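Week 11 - Can it put the shopping away?
Handout to go with the lecture. Slides are on the course page, minus the videos (too big).
Blažena Štěpánek

Last week: arms in cages. This week: arms in houses and back rooms. Read the two Bramura reports before the lab, at least the sections on grasping.

1. Where we left off

Factory robots work because the factory was built for them. Same part, same spot, same way up. The weld cell at Feltmont does one job and has done it for years. Move the fixture a little and it welds air.

A home has no fixture. A shop floor has a few (shelf edges, price rails) but customers move everything by noon.

So the question for today. What chores can a machine do NOW, with nobody standing next to it with a hand on the stop button? And what counts as "do"?

2. Chores, sorted by how bad they are

Floors. Mostly solved, if you pick up the socks first. Note who picks up the socks. The chore was split in two and the machine got the easy half.

Dishes. Dishwasher = very good machine, sixty-odd years old in most kitchens. Loading it = still us. Plates ok in the lab, glasses sometimes, anything nested inside anything else no.

Laundry. Washing solved, drying solved, folding not. Cloth has no fixed shape so the usual "find the object, match it to the model" step has nothing to match to. Demos exist, slow ones. Check the playback speed in the corner of the video before you get excited.

Shelves and restocking. Full cases onto a pallet, yes. Single items onto a shelf, facing front, next to other items that lean - not reliably. Moving the right things out of the way first, no.

Tidying a table. Sounds like the smallest of the lot. It's where most of the rest of this handout goes.

3. Why a table is hard

Four sub-problems. You need all of them at once.

a) What is it? (recognition)
b) Where does one thing stop and the next begin? (segmentation)
c) Where do I hold it? (grasp planning)
d) Where does it go? (nobody's favorite, see section 6)

For (b) people assume clutter is the trouble and spread-out objects are easy. Partly true. But packaging fights back even when there's space all round it.

Clear plastic. Depth cameras that work with infrared see through it or get a reflection, and you end up with a hole in the depth map right where the object should be. The robot may decide the thing inside is the surface. It reaches for that and hits the shell.

Printed boxes. A carton with a photo of the product on it. A classifer trained on bare products says "speaker", which is right in a way, but the planner then goes looking for a speaker-shaped grip. You want the box. Label the box as a box AND keep the contents as a second label. Two fields, don't merge them.

Blister cards. Stiff flat card, bulge in the middle. Lying flat there's almost no edge to get a finger under. Suction works on the bare part of the card, fails across the bubble edge. People slide the card to the edge of the table and pinch it there without thinking. Robots can be programmed to do this too and it costs a lot of time.

Round things on their side. They roll. On a smooth top you get one try, a soft cover helps.

4. Numbers from the Ovside trials

These are the ones I put on the board, several of you asked. 800 picks total, mixed packaged goods, one arm, two-finger gripper. Objects placed by students, not by the people who wrote the code (this matters, write it down).

- boxes with flat sides: 80 percent picked on the first attempt
- blister cards lying flat: 20 percent
- average time per pick, successes only: 11 seconds

Time yourself doing the same. Then think about what "successes only" leaves out. A failed pick that knocks over the next object costs more than one failed pick, and the table of results has no column for that.

Also: first attempt is not the same as job finished. If a chore takes ten picks and each goes right 80 percent of the time, all ten going right is 0.8 to the tenth. Work it out. It's a bit under 11 percent. Retries fix a lot of this but only if the robot KNOWS it failed, and checking is its own problem.

5. Worked case for the lab

Task: clear the tabletop, sort by what the item is for.

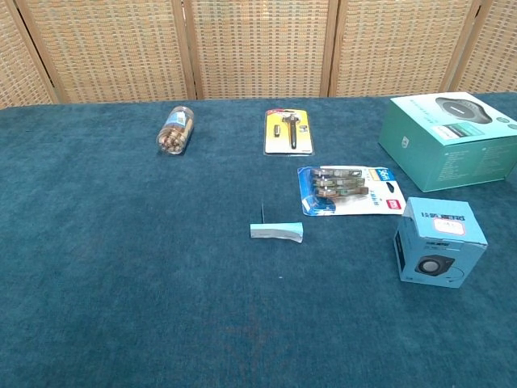
Fig. 1. Tabletop for the sorting task: packaged goods on a teal cloth.

Go through it in your groups and write down, per item, suction or fingers, and which face. Start with the clear jar on its side, with the stick-shaped snacks in it. Where do the fingers close, and does your answer change if you can't trust the depth reading?

Then the two blister packs. The one on the yellow card holds a T-handle tool, so find the bubble before you pick a suction point. The other is the mostly white card marked 36m. What would your system file it under if it could only read the text?

The big teal-green box and the small light blue one both have a device printed on them. Write both labels for each as in section 3. Last one is the small folded piece of light blue paper. Is it rubbish, a note, or part of something? Your robot has to choose.

6. Where does it go?

We ran out of time on this, finishing after the break. Short version: putting away needs knowledge of the household and there's no sensor for that. Baláž (reading list, second item) argues for asking the owner every time at first, then less. My worry is that twenty questions per table is more work than the table. Bring an opinion.

7. To hand in

One page per group. Grasp table from section 5, plus one paragraph: is this chore doable unattended today, yes or no, and which item decides it. Pick ONE item. Groups that wrote "it depends" last year got it back.

Due Dec 28, 2019, by upload. Yes its a Saturday, the upload page doesn't mind. Late ones go to my mailbox on paper, stapled.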